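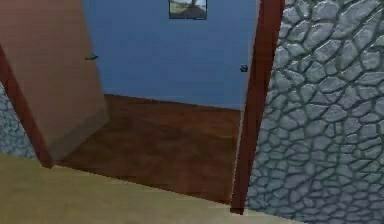 Wer eine Wohnung wechsle, verliere in den ersten Wochen vor allem seine Gewohnheiten, schrieb Amra Kadrić in ihrer Zuschrift an die Redaktion, und kein Merkblatt der Verwaltung habe sie darauf vorbereitet. Mit dieser Bemerkung konfrontiert, nickt Manouchehr Babaei. Er leitet bei der Wohnungsgenossenschaft Escobedo den Bereich Mitgliederberatung und ist dort für das Tauschverfahren zuständig, mit dem Haushalte innerhalb des Bestandes in eine kleinere oder größere Wohnung wechseln können.

„Der Einwand ist berechtigt“, sagt Babaei. „Wir haben das Verfahren anfangs als Verwaltungsvorgang verstanden: Antrag, Prüfung, Zuweisung, Übergabe. Für die Mitglieder beginnt der schwierigere Teil erst nach der Übergabe.“

Die Genossenschaft verwaltet 859 Wohnungen. Ein erheblicher Teil davon liegt in der Siedlung Pivthorpe, deren Grundrisse überwiegend auf Familien mit Kindern zugeschnitten wurden. Viele dieser Kinder sind inzwischen ausgezogen. Zugleich stehen junge Familien auf der Warteliste, die in zwei Zimmern leben und vier benötigen.

Im ersten Jahr des Verfahrens kamen nach Angaben Babaeis 14 Tausche zustande. Er selbst nennt das Ergebnis ordentlich, hatte jedoch mit mehr gerechnet. Ausschlaggebend sei in den meisten Fällen die Miete gewesen. „Ein Mitglied, das seit langer Zeit in derselben Wohnung lebt, zahlt für große Flächen oft weniger als für eine kleine Wohnung nach Neuvermietung. Unter diesen Umständen können wir niemandem ernsthaft zum Umzug raten.“ Seit Oktober gilt deshalb die Regelung, dass der bisherige Quadratmeterpreis bei einem Tausch innerhalb der Genossenschaft übernommen wird.

Auf die Frage, ob dies zulasten der übrigen Mitglieder gehe, antwortet Babaei zurückhaltend. Der Einnahmeverlust sei kalkuliert und werde jährlich im Geschäftsbericht ausgewiesen. Eine pauschale Umlage sei nicht vorgesehen.

Frau Kadrić hatte in ihrer Zuschrift auch die Fristen kritisiert. Zwischen Zusage und Schlüsselübergabe lägen mitunter nur wenige Wochen, was gerade älteren Menschen kaum zuzumuten sei. Babaei räumt ein, dass die Fristen in der Vergangenheit zu knapp bemessen waren. Künftig können beide Haushalte den Termin einvernehmlich verschieben, ohne dass der Anspruch auf die zugesagte Wohnung erlischt.

Für Einbauten, die Mitglieder auf eigene Kosten vorgenommen haben, bleibt es bei der bestehenden Vereinbarung. Sie können vom nachfolgenden Haushalt übernommen werden, sofern dieser schriftlich zustimmt. Andernfalls ist der ursprüngliche Zustand herzustellen. „Hier entstehen die meisten Streitigkeiten“, sagt Babaei. „Wir empfehlen, das Protokoll gemeinsam und in der Wohnung auszufüllen.“

Anträge auf Wohnungstausch nimmt die Mitgliederberatung schriftlich entgegen.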